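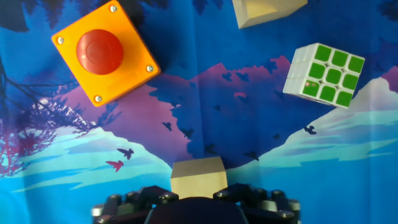
Resealing the lid on a mushroom push button box
Posted by Hnat Prokopenko, 18th April

Yellow plastic enclosure, red domed button, four corner screws. What order should I tighten them in?

Matvii Ivanyshyn
Diagonally, in 2 passes. Seat all four lightly first, then finish by hand. Check that the gasket lies flat in its groove.

Sebastião Peixoto
Any order. Mine has been fine since November.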